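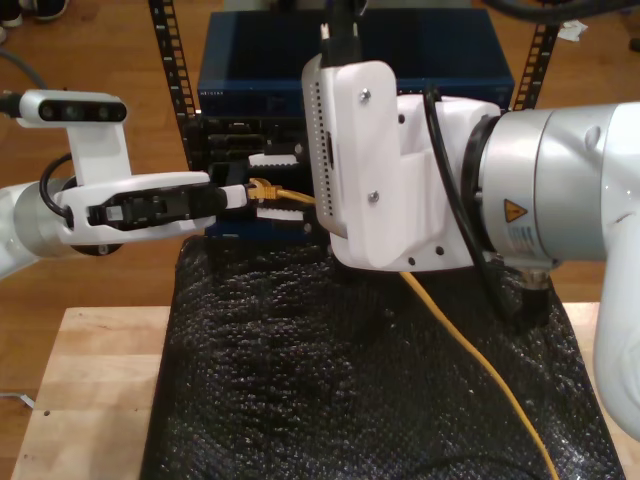

4.2 Cable insertion with two arms

Figure 3. Insertion trial at the rack. The left arm holds the yellow Ethernet cable by its plug and presses it toward a port of the lower rack unit; the right arm reaches in from the other side.

The second group of experiments concerns the insertion of network plugs in a rack that stands behind the work table (Figure 3). We selected this task for two reasons. The first is that the clearance of an RJ45 port is small compared with the positioning error of our arms. The second is that the cable pulls on the plug during the whole motion, and the direction of this pull changes when the rest of the cable slides on the mat. A policy which is good at placing rigid parts can therefore still fail here, as we already observed with the Treloar baseline in Section 3.

The observation of the policy consists of the joint positions of both arms and the images of the depth camera, which is mounted on a bracket above the left gripper and is angled toward the rack. We do not use a force sensor. Contact is estimated from the difference between the commanded and the measured joint positions, following the method that Blackburn developed for the earlier Monavance system. This estimate is noisy at low speed, and we filter it before it is given to the network.

We collected 1,524 demonstrations by teleoperation. Each of them begins with the plug already in the left gripper and ends when the operator releases it. Demonstrations in which the operator dropped the cable were kept in the set, but only the part after the new grasp was used for training. In a first version we removed these episodes completely — this made the policy clearly worse at recovering from a bad contact, so we put them back.

Training has two stages. In the first stage the policy learns from the full demonstrations of both arms. In the second stage we freeze the image encoder and train only the action head, on short segments taken from the last part of the approach. The second stage runs for 3,000 steps. Longer training did not bring a further gain on the validation ports and in one case it made the motion of the left wrist less smooth.

For the evaluation we ran 900 trials, divided equally between the Mernard policy and the two baselines, Treloar and Jaminar. A trial is counted as a success if the plug stays in the port after the gripper opens and the link light of the switch turns on. The operator was not allowed to touch the cable during a trial.

Mernard had the highest success rate of the three methods. The difference from Jaminar is small when the cable lies with much slack and becomes larger when the cable is short. Most of the remaining failures have the same form: the plug meets the edge of the port with a small rotation, and the policy continues to push although the contact estimate is already high. Jaminar shows this behavior also, but it more often retreats and tries again from the same angle, and so the second attempt fails in the same way.

We also tested the policy with the right arm held fixed. The success rate decreased for all cable positions, and most for those where the cable ran close to the rack rails. We discuss this result together with the ablations in Section 5.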